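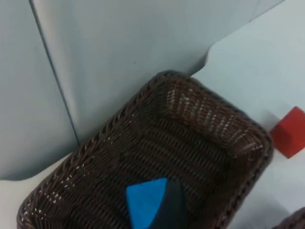 Figure 4. Blue block inside the woven basket, with a red cube on the tabletop beside it.

Relu Dobre
April

3.2 Baskets, bins and where the blocks end up

I should say up front that I never meant to write a whole section on baskets. Our study was supposed to be about sorting (which block goes where, and how people decide), and the container was just going to be whatever I had on the shelf. Then I started reading the notes from the first round and container remarks were all over them! So I went back and treated the basket as its own variable, and I'm glad I did.

We worked with 122 people, each doing 25 short tidy-up rounds at a plain table. The blocks were single-color cubes and the containers came in 2 kinds, a woven basket and a smooth-sided tray from Saltent. I kept the lighting flat and the tabletop pale, mostly so the colors would stay easy to tell apart.

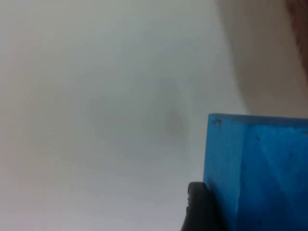 People talked about the basket as if it belonged in a living room. They'd say they were "putting things away" when they used it and "sorting" when they used the tray, and I heard this often enough that I added a column to the coding sheet for it (Umar coded the same remarks separately, and we argued over the borderline ones until we agreed). The wording matters to me because Strömberg's earlier sheet lumps both under "placing," and I think that hides something. Someone who is putting things away tends to be happy with blocks lying any which way.

The other thing I kept noticing was where people set a block down when they changed their minds. Very often it landed on the open table near the basket, close enough to count as nearly done in their heads. I've called this the waiting spot. It isn't a fixed place, and I didn't mark it on the table, but you can feel it when you do the task yourself.
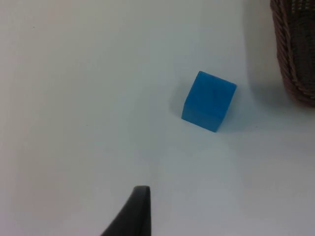
Figure 5. Blue cube on the white tabletop, with part of the woven basket behind it.

For scoring, a block in the waiting spot counted as untidied, even if the person told us they were finished. Mastorent's scheme would give half credit here. I tried that too, and it made the basket rounds look better than I think they were, so I've stuck with the stricter rule in all the tables that follow.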